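Gripper camera view in simulation: fingers reach toward the table edge
Robotics Club Projects › Simulation help
Posted February 12, 2020

Johannes Mnguni
Hello all. I am in the student robotics club in Plutovdale and we prepare our entry for the Avari challenge. Everything must run in simulation first. Our policy gets the picture from the right gripper and should close on a block near the table edge. After 200 training runs it succeeded in only 27. Very often the gripper stops short and closes on air. Is this a problem of the camera position, or do we need more data? I can share the config if somebody wants to look.

runix_fan
more data. we had the same thing last year, went away by itself

Mthembu
I would not collect more runs yet. With 27 good ones you can already learn something – look at the start poses first. In our class project we had 80 starts and nearly all of them came from the same side, so the policy had never learned the corner of the table.

Please check these things in your config:
Is the camera fixed to the gripper link, or to the wrist link before it? We had it on the wrist link by mistake and every view was shifted when the wrist turned.
Is the light the same in each run? Change it a little between runs, also the color of the background.
Does the gripper open fully before it moves to the table?

We then added 14 starts close to the corner, with the fingers open, and trained again from zero. It took one night on the school computer. You should save the first view of every start and go through them by eye before you train – it is boring work, but I found two wrong poses like this.

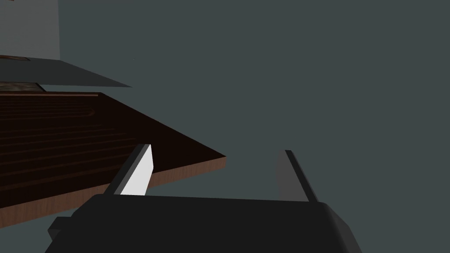

If the views are fine and it still stops short, post the part of the config with the joint limits and I will compare it with ours at the weekend.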